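3.2 Collecting demonstrations by hand

All demonstrations for the packing task were recorded with hand-held grippers. In our earlier work at the Mornemo laboratory we used remote control, where the operator moved a leader arm and looked at the follower arm through a screen. This method gave clean joint data, but it was slow, and two of our four operators complained of tired shoulders after a short session. With the hand-held tool the operator stands next to the objects and moves the gripper directly. The robot is not present during recording. Its arm motion is computed later from the path of the tool, as explained in Section 3.4.

The demonstrations were done in ordinary homes in Bodton, in the month of May. Javiera Bustos and Alcides Leite prepared the written instructions, and Osian Price trained the operators. The instructions were kept short on purpose. The operator was told which kind of object should be moved, but the order of the grasps and the side of approach were left free. We collected 1000 demonstrations in this way. After removal of the recordings in which the tool tracking was lost, 464 were kept for training the policy, and a further 46 were set apart for validation.

Soft packages were the most difficult group. A box keeps its shape when the jaws close, so the grasp width can be read almost directly from the demonstration. A pouch changes its shape under the fingertips, and the width at contact is different from the width at lifting. For this reason we store the opening of the jaws at every time step and do not reduce it to an open or closed signal. Figure 4 shows the gripper at a wet-wipe package among other packaged items and cloths, with one fingertip pad at each side of the package. 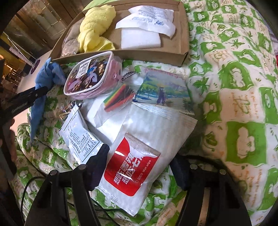
Can demonstrations from a hand-held gripper be used on a robot arm with different joints?
They can, as long as the arm carries the same gripper and can reach the recorded tool positions, because the policy learns the motion of the tool and not the motion of the joints.

A recording was rejected if the computed arm path passed too near a joint limit. Eifion Gethin repeated this check for the second arm, with the base placed at the same height, and the rejected recordings were mostly those with a low approach from the side.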